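Milby 200

Posted 15 April 2023 by Lakmal Wanigasekara
Print this page | E-mail this page

The Milby 200 is a small single-cylinder motorcycle built by Broleck at its Sellirstead works, and I've owned two of them, so forgive me if this entry runs on a bit! 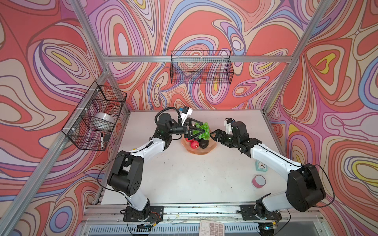

Broleck wanted a cheap commuter that didn't feel like one. Hanyu Jin drew up the frame and Qiuyue Qin did the engine, an air-cooled four-stroke with a kick-start and, on later bikes, an electric one as well (bliss on a cold morning in December). The carburettor was a Sjöberg. Mine always ran a touch rich, but it never once left me stranded.

There were two versions, the Standard and the Tourer. The Tourer got a bigger tank, a flat seat and a rear rack, and only 1,308 were made, against 3,080 of the Standard. I'd still pick the Standard - it's lighter and the bars suit my shoulders better.

Weak spots? The speedo drive wears, and the chain guard rattles from the day you buy it. Peiyu Zou, who runs the owners' register, has a good write-up on fitting the later rubber mounts. It took me nearly 8 hours, mostly spent looking for a dropped washer.

Prices are creeping up, Tourers especially. Check the frame number against the register before you hand over any money.

We use cookies to remember your settings. By carrying on you agree to our cookie policy.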